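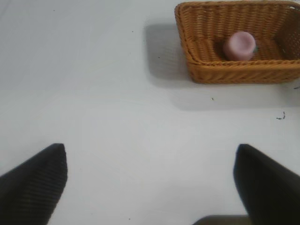 Keeping white worktops and tables white

Matte white surfaces show every mark, and most of the damage comes from the wrong cleaner. For daily wiping, use a cloth wrung out in warm water with a drop of washing-up liquid, then go over it with a dry one. Soap left to dry on the surface leaves a dull film that holds dirt.

Tea and coffee rings

Mix 2 tablespoons of bicarbonate of soda with enough water to make a paste. Spread it on the ring, leave for 30 minutes and wipe off with a damp cloth. Don't scrub - a matte finish will go shiny where you rub it.

Turmeric and curry

Wipe up straight away. If a yellow stain stays behind, clean as above and put the table near a sunny window for a few days. It can take up to 5 days to fade.

Pen and marker

Dab with surgical spirit on cotton wool, turning it to a clean side as it picks up ink. Test underneath first. Keep it off painted or varnished wood.

Sticky labels

Warm the label with a hairdryer on low and peel from one corner. Cooking oil will shift the leftover glue. Wash the oil off afterwards.

What to avoid

Scouring powder, wire wool and the green side of the sponge. Neat bleach can turn some plastics yellow.

Tips compiled by Xiaoyan Cai. Last checked in December.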